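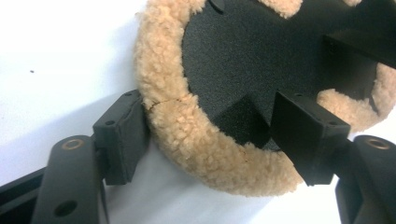

Fleece polishing pad with black backing plate

Jodham Water day tickets: your questions answered

Do I need a rod licence as well as a day ticket?
Yes. The ticket lets you fish our lake, the licence lets you fish at all. We check both, and "it's in the other coat" has been tried.

How many pegs are there, and can I book one?
There are 9 pegs on the Istgate bank and you can't book any of them. Turn up, put your bag down, and it's yours until you leave. A bag left overnight is just a bag.

What's in the lake?
Tench, rudd, perch and a good head of pike. There are carp too, though most of them seem to know the opening hours. The perch like the sunken willow at the far end, and so does everyone's tackle.

When does pike fishing start?
The first of October. Before then the water is too warm and the fish take too long to recover. Bring a wire trace, long forceps and an unhooking mat. If you've never unhooked a pike, come with someone who has.

Can I use two rods?
You can, up to a limit of 2, and you need to be sitting next to them. The café is not next to them.

Are barbed hooks allowed?
No. Barbless only, or barbs properly squashed flat with pliers. "Mostly flat" counts as barbed.

What about bait?
Sweetcorn, maggots, worms, bread and pellets are all fine. No nuts of any kind. Please don't tip in a bucket of feed at the end of the day – the rats are doing well enough.

Can I keep a fish for the pot?
Everything goes back. There's a decent chip shop in the village.

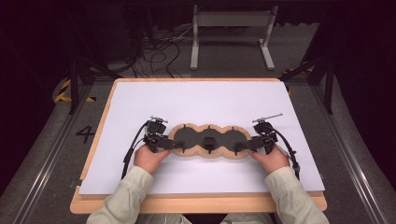 Where do I park?
Use the gravel area by the Agudelo gate and walk 200 yards down the track. Driving to your peg is tempting if you own the sort of trolley that needs its own postcode, but the bank won't take the weight.

Are dogs welcome?
On a lead, yes. We have lost more sandwiches than fish to spaniels.

Can I fish at night?
Only with a season permit from Zivmont Fisheries, and those are sold out until next year. Natalie Tunstall keeps the waiting list and will add your name if you ask at the lodge. She won't move it up.

Page last updated Wednesday, August 20, 2025.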